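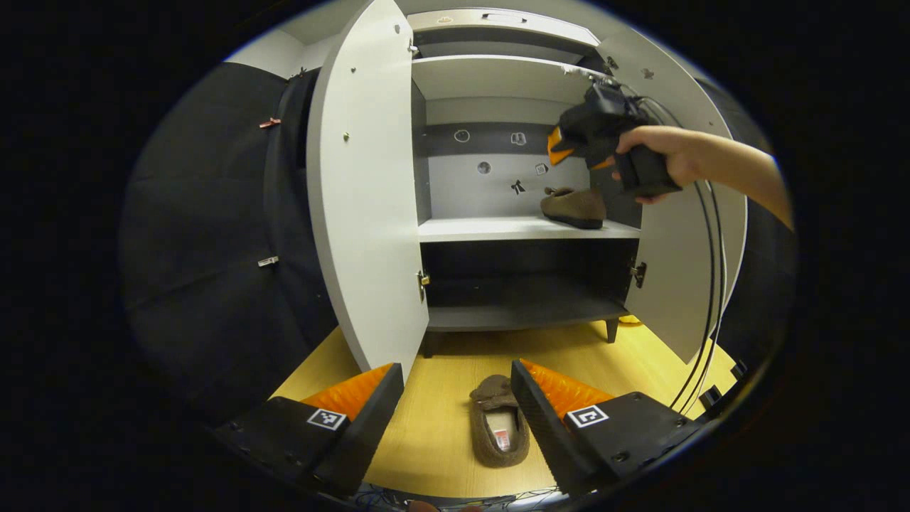
The entry cabinet with both doors open, 17 November 2024.

The small white cabinet by the front door has been placed under review in this household. It was purchased in May from Bistetti, secondhand, for 40 dollars, and was assigned to indoor footwear. Six months of use have produced enough experience to set down a few findings and a revised set of house rules.

The first finding concerns the middle shelf. It is the shelf that residents and guests reach without bending, and it will therefore be reserved for slippers in daily use. At present a brown suede slipper with a dark sole rests there, toward the right side. Its owner has been informed that slippers are to be returned in pairs.

The second finding concerns the lower compartment, which is dark gray inside and currently stands empty. It had been set aside for outdoor shoes. Outdoor shoes have continued to gather on the mat, and the mat has now been withdrawn. Residents are asked to use the compartment from this week forward – wet boots excepted, as these remain on the tray in the laundry room.

The stickers on the back wall, including the round smiley face and the two little bows, will stay. Yetunde Tamuno recommended a hair dryer and a plastic scraper for their removal, and her advice was appreciated. The younger members of the household objected in writing. The objection was upheld.

On maintenance: the doors open fully, and the hinges will be checked when the hallway is next painted. The short legs leave room beneath the cabinet for a dust mop, and this area has been added to the regular cleaning schedule. Leidy Rengifo has asked whether a second cabinet of the same kind could be found for the back entrance. Inquiries have been made at Bistetti, where one is expected with a width of 32 inches. The wall at the back entrance allows 3 inches more than that, and the baseboard has yet to be measured.

Readers who have fitted a cabinet over a thick baseboard are invited to leave their recommendations in the comments.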